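Notebook, March. Feedback practice sessions, Drarkville office

Second round of the "say it early" trial. Writing this up the same afternoon while I still remember who said what.

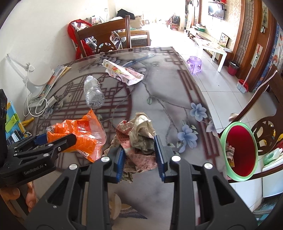 Where we left off

After round one the complaint was that the practice talks felt like theater. Fair! Everyone was using my script word for word, and you can hear a script from across the building. So this time I threw out the script and gave people a card with one line on it: "Say what you saw, say what it cost, then stop talking." The stopping is the hard part. I timed myself at home and lasted four seconds.

What we ran

Pairs, 180 seconds per talk, then swap. Real topics only, but small ones (a late handoff, a meeting that always runs over, being left off an email chain). Yuzuki kept time. Wendy Marsden sat in from Kotent and took the listener's chair twice, and I'm so glad she did, because she doesn't know our people and reacted to what was said to her and nothing else.

Jolene and Paraschiva went first with the handoff problem. It's a real one, it has been going on for months, and I held my breath a bit. Jolene opened with a long apology, used up nearly a minute, and then got to the point in one very good sentence. We stopped, she tried again from that sentence, and the whole talk changed! Paraschiva asked two questions and offered to move her cutoff to 3:00. They were done with time left over.

Tincuța tried something I want to keep. Before starting she wrote down what she thought the other person would say back. She got it completely wrong, and she was delighted. Her guess was anger. What she got was "I thought you preferred it that way."

Things I noticed

The word "always" ended two talks early. Once it was out, the listener went hunting for the one time it wasn't true.

Sitting at a corner of the table works much better than sitting across. Try this for every pair next time.

People were kinder with real topics than with made-up ones. I expected the opposite and I love being wrong about it.

I talk too much between rounds. Yuzuki told me so, using the card, and did it perfectly.

Not working yet

Talks where one person is the other's boss. We had one pair like that and it came out stiff on both sides. The card seems to assume equal footing. Paraschiva suggests letting the junior person choose the topic and the time, which sounds right to me, but I'd like to see it tried a few times before it goes in the handout.

Also the handout itself. It's at 1327 words and should be 700 at most. Wendy marked up a copy, mostly crossing out, and I agree with nearly all of it.

Next

Print new cards, bigger type, with the "always" note on the back.
Ask Avram whether the night crew wants a session, and what hour would suit them.
Jolene to check in with Paraschiva after two weeks of the new cutoff and tell us how it's holding up.
Cut the handout. Start with page two, I like page one too much to be trusted with it.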